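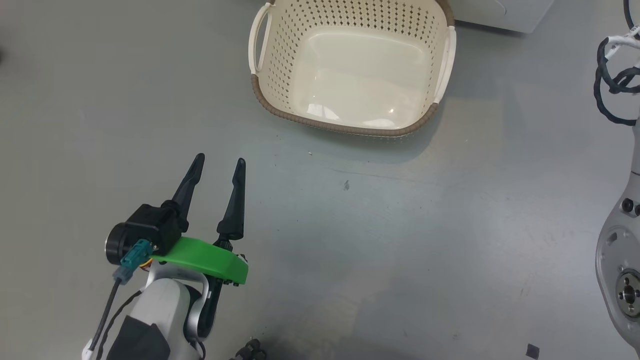 Filed under: Site visits

Plurham opened its handling lab to visitors one afternoon in April and I took the train up. The programme promised four demonstrations. I spent most of my time at the one with two arms and a basket, partly for the gripper and partly for the cabling, which interests me more than it should.

The task set for the pair is dull on purpose. A cream plastic basket with perforated walls and a loop handle at either side goes down on a plain grey-blue surface. One arm takes one handle, the other arm takes the other, they lift together, carry it across and put it down. Musyoka Kombo, who ran the station, said baskets were picked after a season of crates because a handle gives you a small target with air on both sides of it. A crate edge forgives a few millimetres of error. A loop does not.

The gripper is a parallel type with two black fingers of different shape, one slender and tapered, the other more upright with a narrow rounded tip. I asked whether the difference mattered. Kombo's answer was that the tapered one goes through the loop and the other closes against the outside, so the approach angle only has to be right for one finger. The green plastic bracket across the front is the lab's own part and is at its third revision. The first two cracked at the same corner.

Control is split. A planner from Bralano works out the paths for both arms, and a separate layer written in-house keeps the two wrists level once the load is shared. If the two disagree over height beyond a set limit, both arms stop. The log on the side screen gave 275 attempts since the last change of settings, of which 166 had gone through without a stop. Kombo read these out without comment. The commonest fault was the second arm arriving late, and the next was a missed handle.

Yufang Wei handles the wiring and was good enough to talk about it at length. Outside runs were chosen over internal ones so that a lead can be swapped in minutes. The price is slack. The spare length is coiled and held with white cable ties, and every coil is something a moving elbow might find. She would like shorter leads made up -- the quote from Suominen is apparently sitting in somebody's inbox. I noticed the teal connector at the motor block and asked about strain relief. There is some. She wants more.

A full cycle took 44 seconds by my watch, most of it the approach. I suggested that the arms could start moving before both targets were confirmed. They had tried that, and it is how the second bracket went.

I also had a quick look at the Zika stand, a conveyor sorter, but the queue was long and the talk was mainly about prices. The slides from the afternoon are meant to go up on the Plurham site. I have asked Wei for the bracket drawing and will add it to this post if she is allowed to send it.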